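Vutero course notes, unit 7: Two-arm planning with thin objects

Each arm has its own planner. The coordinator merges both paths on a shared clock and checks the pair for collision at 300 points before release.

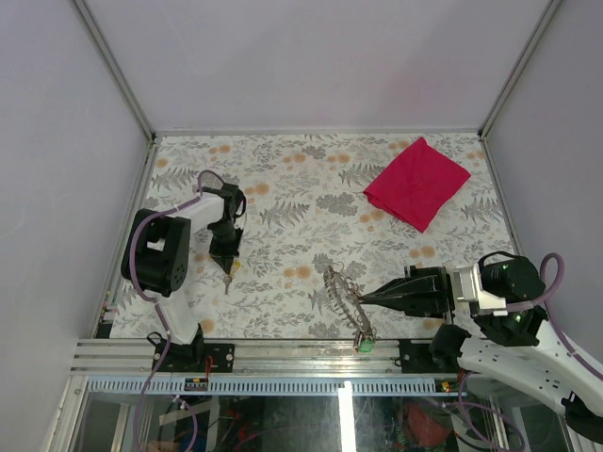
Fig. 13. Two-arm cell, right gripper near the coiled object.

Keep the no-go margin between wrists as a parameter. It has to shrink when both grippers work at one point – a fixed value rejects every valid close approach.

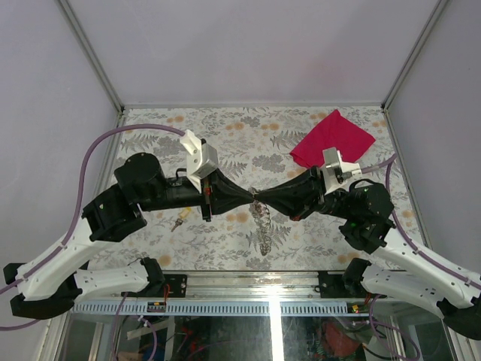
If the merged check fails, delay one arm before replanning. Replanning is capped at 3,000 samples per arm; past that the coordinator returns HOLD.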